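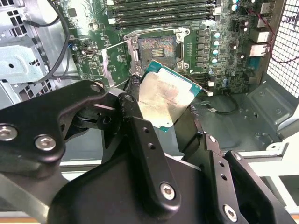 Wrist camera view, processor held short of the open socket with its heat spreader towards the lens.

The headline result of the Celiris study is a success rate, and I think it is the least useful number in the report. Success was scored at the end of each attempt: processor in socket, load plate closed, lever down. An attempt that hovered for 40 seconds and dropped in cleanly scores the same as one that dragged the package across the contacts before finding its seat. In a land grid socket those are very different outcomes. A bent contact may not show until the board is powered, and the Celiris protocol never powered the boards.

Kęstutis Šimkus, who led the work at Brernport, has defended end-state scoring on grounds of cost. His group logged 3,369 attempts, and grading the approach phase of each one by hand was out of the question. I accept the arithmetic. I don't accept that the choice was between full manual grading and none. A random draw of 1,000 attempts would have given usable error bars on contact events, and the wrist force data needed to flag them was already on disk.

There is a second problem, and it concerns what the policy can see. With a wrist camera, the fingers and the part itself sit between the lens and the goal for much of the final approach. The package edge that matters most is often the one hidden behind a finger. Bare metal makes matters worse. A heat spreader under bench lighting saturates easily, and a network that has learned to key on printed markings loses them when the glare moves over. 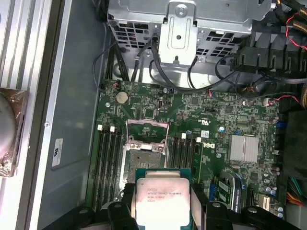 A Xeon E5-1630 v3 in the gripper, socket open behind it, memory slots either side.

The usual reply is that more demonstrations will cover the variation. Some of it, yes. The Clollham replication added demonstrations under 30 lighting conditions and reported fewer aborted approaches, but no change in the spread of final lateral error. That is what I would expect if the remaining error comes from occlusion. Brighter, dimmer or warmer, a hidden edge is still hidden.

My preference is for a hybrid. Let the learned policy handle transport and coarse alignment, where it is plainly good and where scripted motion copes badly with cables and drive cages. Then hand over to a compliant search with a hard ceiling on downward force, and treat any lateral movement under load as a failure, whatever the end state looks like. Vanags proposed much the same split for memory modules, and it was criticised as inelegant. It is inelegant. It also produces a log that a service technician can read.

Šimkus argues that a handover boundary throws away the main benefit of end-to-end training, namely recovery behaviour learnt across the whole task. He may be right for connectors that tolerate a nudge. For a field of fine contacts I would want recovery to mean one thing only — lift straight up, clear the socket and start again.

The next release should report peak lateral force beside every success figure, and it should include a powered test, even on a small subset of boards.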